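3.2 Collecting the household tasks

The Omton club had two pairs of hand-held grippers and one term. Dalia Vanags drew up the task list in February, and it leaned heavily towards chores the members disliked doing at home. Vacuuming came first. A cleaner with a rigid tube and a long hose is a poor choice for beginners, as the hose has opinions of its own, but the vote was not close.
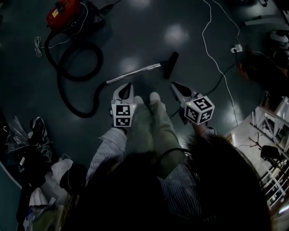 Each student was told to keep both marker cubes in view of the head camera while reaching for the tube. Most forgot by the third attempt. We kept any recording in which the cubes were lost for fewer than 80 frames and threw out the rest, leaving 1,010 recordings from over 300 minutes of practice. Munther Shboul labelled them all and has asked that his patience be recorded (Figure 2).

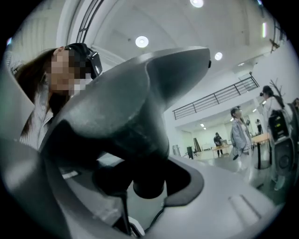

Reading time for this section: 2 minutes

Figure 2. A student in a headset, seen from the gripper.

The gripper's own camera looks wherever the wrist points, and student wrists point at ceilings a good deal. We had planned to cut such passages. The Gestari software refused to import recordings with gaps, so the ceilings stayed in, and Section 4 reports results with them included.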